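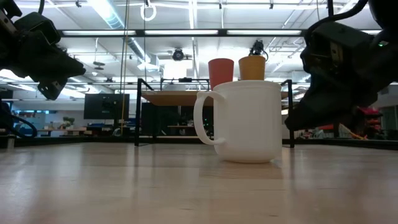

**Ticket 339 – Mugs and cups, tea point, Furnari building**
**Raised by:** Sandamali Pathirana
**Status:** Closed (reopened once, see below)

**Thursday, 9.15 am – Sandamali**

Good morning, and sorry to add to your pile when I know you're busy with the boiler. I've got a bit of a puzzle with the crockery and I'd be so grateful for some advice. Since we changed over to the new dishwasher tablets, the big white mugs are coming out with a brown ring inside, a little below the rim, and the coloured cups (the red-orange and the mustard ones, which everybody fights over) have a chalky bloom on them that you can feel with your thumb. It wipes off with a damp cloth and then it's back again after the next wash.

The dishwasher is the Zovovard under the counter, the one we inherited from the old Liyanage office. We run it on the short programme after lunch and again at the end of the day. No error lights, and it drains perfectly well as far as I can tell.

**Thursday, 9.50 am – Facilities desk**

Hello Sandamali, thanks for such a clear report! It sounds to me like two separate troubles. Chalky bloom is nearly always hard water, so please look at the salt first. The cap is in the floor of the machine, left-hand side, and you'll need to take the bottom basket out to get at it. The brown ring is more likely old tea that the short programme isn't shifting.

Could you tell me:

- whether the salt is topped up
- what the hardness dial is set to (inside the door, top edge)
- whether the mugs go on the top rack or the bottom

**Thursday, 11.20 am – Sandamali**

Right, I've had my sleeves rolled up. The salt compartment was completely empty apart from water – I don't think anyone has filled it since the move, and I include myself in that. The dial is set to 2. Mugs go wherever there's a gap, I'm afraid, and the cups tend to get wedged in between them. They're narrower at the bottom than the top, so they tip over and fill up with dirty water, and then whoever unloads gets a wet shoe.

There was a bag of Kino salt at the back of the cleaning cupboard and I've put 900 g in, which took it up to the neck. I mopped up what I spilt.

**Thursday, 11.45 am – Facilities desk**

Well done, that's most of it, I should think. For this building the dial wants to be on 6, so do please turn it up. Then:

1. Run the rinse programme with nothing in, to clear any spilt salt.
2. Take out the filter, wash it under the hot tap with an old toothbrush and click it back in firmly.
3. Put mugs and cups on the top rack, upside down and leaning slightly, with the small cups along the outside edge where the prongs are closer together.
4. Run the long programme this time.

For the tea rings, make a paste of bicarbonate of soda and a drop of water, rub it round with a soft cloth and leave it for a few minutes before rinsing. Please don't let anyone go at them with the green scourers. Once the glaze is scratched, the tea gets in and you'll never see the end of it.

**Thursday, 4.30 pm – Sandamali**

All done! The filter was horrible, I'll spare you. The bloom has gone from both colours of cup, and I ran my thumb over every one of them to be sure. The paste worked nicely on most of the mugs, though a couple needed a second go. I'm very happy for you to close this.

**Reopened, 5.05 pm – Sandamali**

Me again, so sorry. The salt light has come on, even though I only filled it this morning. Have I done something wrong?

**5.20 pm – Facilities desk**

Not at all, it's quite usual after the compartment has been standing empty. The light works off a little float and it can stay on for a few washes until the salt has dissolved properly. Check that the cap is screwed down tight and carry on as you are. If it's still lit after the weekend, drop me a line on this same ticket and I'll come up and look at it myself. I've put another bag of salt on the June order for you.

**5.25 pm – Sandamali**

Cap was a quarter turn loose, so I've tightened it. Thank you ever so much, and do come up for a cup of tea when the boiler lets you go.

**Closed, 5.30 pm – Facilities desk**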